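Chapter 4
Surfaces and Reach: How the Height of Work Shapes the Worker

What you will learn in this chapter
How the height of a work surface is measured and why two people may need different heights for the same task
The difference between the near zone and the far zone of a table
How to make a simple reach drawing
Why standing work and seated work need separate rules

4.1 The old sorting hall at Stirkonley

When the postal sorting hall at Stirkonley was built, its benches were all made to one height. The builder had taken this height from a kitchen catalog, and for many years it was accepted without any question. The hall had 43 benches in four long rows, and a person who started to work there was simply given the next free place. Tall workers bent their backs. Short workers lifted their shoulders, and some of them brought small boxes from home to stand on.

The first study of the hall was made in December, the busiest month. The authors of the study did not measure the benches at all in the beginning. They stood at the end of each row and wrote down how often a worker stopped to stretch the neck or the back. In one evening shift they wrote down 1,118 such pauses. Only after this they took out the tape measure.

We begin with Stirkonley for the reason that its problem is very common. A surface is bought once and used for a long time by many different bodies. The numbers that describe a surface are easy to find, but the numbers that describe the person in front of it are usually missing.

4.2 Elbow height as a starting point

The most useful single measure in this chapter is elbow height. Ask the person to stand straight in the shoes that he or she wears at work, with the upper arms hanging down and the forearms level. Measure from the floor to the underside of the elbow. For light work with the hands, the surface should be a little below this point. For heavy work, where the body must press down, it should be clearly lower. For fine work, such as repairing a watch, it should be higher, and the forearms should have some support.

Please notice that we speak about the height of the work and not about the height of the table. If a deep box stands on the table, the hands are working at the top of the box. Students often forget this, and so do the people who write purchase orders.

The arms also change position according to what they carry. An object with its own grip moves the hand away from the body, and the forearm follows it. This should be taken into account when you measure. 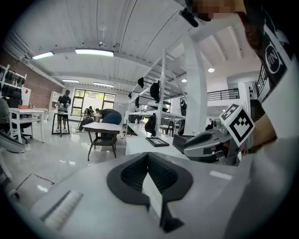
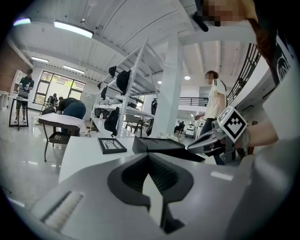
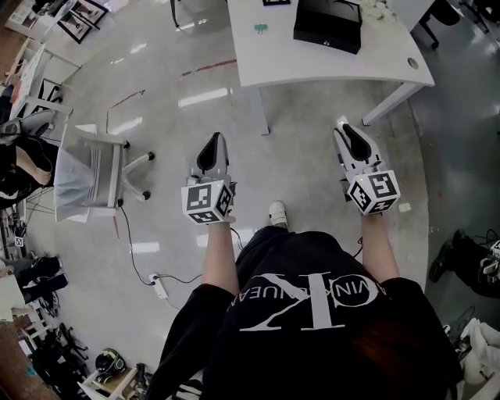 Figure 4.1 Work with hand-held tools. Top and middle: at a white table. Bottom: forearms extended forward, one tool in each hand.

4.3 Near zone and far zone

Imagine that you sit at a table and draw an arc with your right hand while the elbow stays close to your side. Now do the same with the left hand. The area inside these two arcs is called the near zone. Next, stretch the arms and draw the arcs again. The area between the first arcs and the second ones is the far zone.

Things which are used many times in an hour belong in the near zone. Things which are used a few times in a shift can stay in the far zone. Everything else should leave the table - a shelf or a drawer is a better place for it.

The Durau method, which we will use in the exercises, adds one more step. A large sheet of paper is fixed to the table, and the worker holds a pencil while going through the movements of the task. The result is a reach drawing. It is not a beautiful drawing, but it shows quickly if the left hand is doing nothing or if one corner is visited too often. At the Skimgate bindery the drawings showed that the glue pot stood in the far zone at every table. It was refilled there from a side aisle, and it had stayed where it was put down. The bindery collected more than 200 drawings before it changed its tables.

4.4 Standing, sitting, and changing between them

A seated worker has a smaller far zone than a standing one, and less force in the arms. On the other hand, a seated worker has steadier hands. The Sarpong tables, described in Section 4.6, try to serve both positions with a high chair and a foot rail. Before you read that section, measure your own elbow height two times, once standing and once seated, and write both numbers on the first page of your notebook. You will need them for Exercise 4.1.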